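Do we need another cutlery standard? Speaker notes, Winport catering buyers' meeting, December 16, 2020

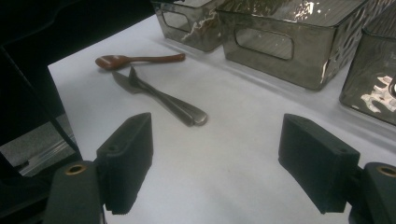 Slide 1. Start with the claim everyone has read in the Valtow brochure: a heavier fork makes the diner think better of the food. Ask who has seen the study behind it. Pause. I asked Valtow for it in writing and got the brochure again.

Slide 2. What the brochure does say. 80 diners, one lunch, one restaurant. The heavy set was laid on the window tables. The light set went at the back by the kitchen door. Let them work that out for themselves.

Slide 3. Cost. A canteen laying 700 places would be replacing everything at once, plus the trays, as the new handles don't fit the old slots. Bekis quoted for trays separately. Read out both lines of the quote, slowly.

Slide 4. "Lasts a lifetime." Whose? The guarantee runs for 3 years and leaves out dishwashers. (Expect a laugh. Don't wait for it.)

Slide 5. The Galang trial. I want to be fair here. Staff liked the knives and said so. They also said the spoons were too deep for soup, and that part was left out of the summary. Seven weeks is a short trial for something meant to sit in a drawer for years.

Slide 6. What I'd ask before signing anything:
Who paid for the test?
Were both sets used at the same tables?
What happens to the old stock?
Can we buy knives alone?

If someone from Valtow is in the room, take their question first and ask again for the study.

Skip slide 7 if we are running late. It's only the price table, and it's in the handout.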